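Cycling Caps: Washing, Folding, Storing. Your Questions
4 min read

We sell used cycling clothing from our shop in Rotdale, and caps bring in more mail than anything else on the shelves. Most of the mail starts with something the writer read somewhere. We have doubts about a good deal of it.

Do I really need a special sports detergent?
We have never seen the need. Ordinary liquid detergent, less than the cap on the bottle tells you to use, does the job on sweat and sunscreen. We tried two sports detergents last September on a batch of shop caps and couldn't sort the results from the plain stuff afterward. If you like the smell, buy it for the smell.

Can a cap go in the machine?
Depends on the brim. Plastic brims mostly survive a cool wash in a mesh bag. Older caps may have cardboard inside, and cardboard turns to porridge. Flex the brim gently next to your ear. A dry, papery creak means hand wash only, and keep the brim out of the water as much as you can. Sellers who say "all our caps are machine safe" have usually not opened up a brim to check.

What about the dryer?
No. We know, yours went through once and came out fine.

Does the freezer kill the smell?
People swear by it. Our experience is that the cap smells of nothing while frozen and of cap again by the first hill. Wash it.

Will it be ruined if I leave it crumpled?
The cloth part won't be. A crown bunched up on a table can be smoothed out by hand, seams and all, and anyone who tells you a cap must live on a foam head is probably selling foam heads. The brim is another matter, so don't leave it folded under something heavy.
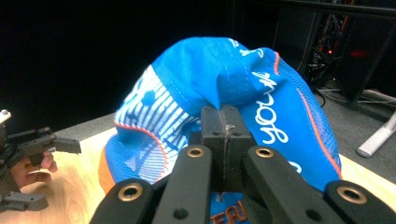
Category: Color and Lettering

A bright blue cap with white script and orange-red trim is the sort we get asked about most, and the worry is always the same: will the orange run into the white? We can't tell from looking, and neither can the person on the forum who says he can. Press a damp white cloth on an inside seam for a minute. If color comes off on the cloth, wash the cap alone in cold water and don't leave it soaking.

My lettering is cracking. Can it be fixed?
Not by us, and we haven't seen a home fix we'd pay for. Fabric pens look all right from across the street. Turn the cap inside out before washing and it will crack more slowly.

Is a cap with old team or sponsor names worth more?
Sometimes, and much less often than the listings suggest. An asking price is a wish. We price on condition first, then on whether anybody has asked for that name lately.

Category: Storage

Are the Isska cap boxes any good?
They're boxes. The lid fits. A shoebox with the lid off has kept our overflow in good shape for years. If you want to stack caps one inside another, stop at 6, or the bottom one starts taking the shape of the pile.

Should I use the Fang clips or the Rellby rail?
The clips leave a dent in soft fabric, at least on the caps we hung. The rail is kinder, and it holds 21 caps if you believe the packaging. Ours felt full well before that. A row of hooks is cheaper than either.

Do cedar balls help?
Cotton isn't what moths are after. Wool winter caps are, and for those we'd trust a closed bag over a wooden ball.

Question not answered? Contact the shop | © Rotdale shop | Back to top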